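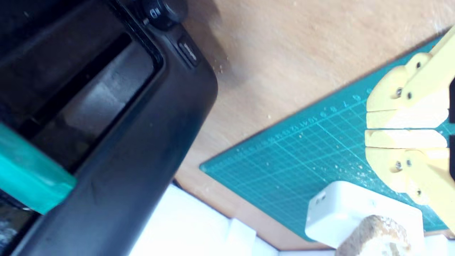
Pourquoi le papier recyclé provoque-t-il davantage de bourrages que le papier vierge dans un atelier de reprographie ?
La cause principale relevée dans ce travail est la reprise d'humidité des rames ouvertes, qui modifie la planéité des feuilles avant leur passage en machine. La teneur en fibres recyclées intervient en second lieu, par la poussière déposée sur les galets d'entraînement.

1. Contexte

Le présent rapport rend compte d'un projet mené en binôme par Maximiliano Pereyra et Bakari Minja dans le cadre du module « Matériaux fibreux et usages ». L'étude porte sur le papier de bureau A4 de grammage courant, consommé par l'atelier de reprographie du site de Clesholm. Celui-ci est passé au papier recyclé en avril, sans modification des conditions de stockage. Les opérateurs ont ensuite signalé une hausse des arrêts, attribuée d'emblée au nouveau papier.

Deux références ont été comparées : Vorkum (fibres vierges) et Retamal (fibres recyclées). Elles ont le même grammage nominal et le même format. Les rames proviennent d'un même livreur, établi à Jestirbridge.

2. Méthode

Les rames ont été réparties en deux lots par référence. Le premier lot est resté dans son emballage d'origine jusqu'au chargement. Le second a été ouvert et laissé sur étagère dans le local de stockage, qui n'est pas climatisé et donne sur la cour nord.

Le tuilage a été mesuré aux quatre coins, feuille posée sur un marbre, face concave vers le haut. La valeur retenue est celle du coin le plus relevé. La teneur en eau a été obtenue par pesée avant et après étuvage. Le sens de fabrication a été vérifié par déchirure sur une feuille de chaque rame — précaution utile, une rame Retamal s'étant révélée coupée en sens travers. Elle a été écartée.

Le comptage des arrêts s'appuie sur le journal de l'atelier. Un arrêt est compté lorsqu'une feuille doit être retirée à la main. Les doubles prises sans arrêt n'ont pas été comptées, le journal ne les distinguant pas des feuilles blanches volontaires.

3. Résultats

L'exploitation porte sur 1534 feuilles contrôlées, dont 806 de la référence Retamal. Les autres appartiennent à la référence Vorkum.

Pour les rames restées fermées, le tuilage des deux références est du même ordre et l'écart observé ne dépasse pas la dispersion des mesures. Pour les rames ouvertes, il augmente dans les deux cas, plus nettement sur Retamal. Sur 20 arrêts consignés pendant l'essai, 2 seulement concernent des rames restées fermées.

La teneur en eau suit la même tendance. Les feuilles du dessus et du dessous des piles sont les plus touchées ; le cœur de la rame évolue lentement. Cette hétérogénéité explique que les arrêts se concentrent en début et en fin de chargement.

Un essuyage des galets au chiffon non pelucheux a été pratiqué après chaque lot. Le dépôt est visiblement plus abondant après passage du papier recyclé. Il n'a pas été pesé, faute de balance assez sensible.

4. Discussion

L'hypothèse des opérateurs n'est donc que partiellement confirmée. Le papier recyclé, aux fibres plus courtes et plus chargé en fines, réagit davantage aux variations d'humidité, mais il se comporte correctement lorsqu'il est stocké fermé. La saison de l'essai n'est pas la plus défavorable et les résultats ne peuvent être étendus à l'hiver, période de chauffage pendant laquelle le papier tend au contraire à se dessécher.

L'effet de l'électricité statique n'a pas été étudié. Le recto verso non plus : le second passage s'effectue sur une feuille déjà chauffée, ce qui demanderait un protocole distinct.

5. Recommandations transmises à l'atelier

Conserver les rames dans leur emballage jusqu'au chargement.
Stocker les cartons à plat, décollés du mur nord.
Refermer toute rame entamée dans un sachet étanche.
Nettoyer les galets à intervalle fixe, à définir avec les opérateurs.

Rapport remis le 16 septembre 2022. Les relevés bruts sont joints en annexe A, le plan du local en annexe B.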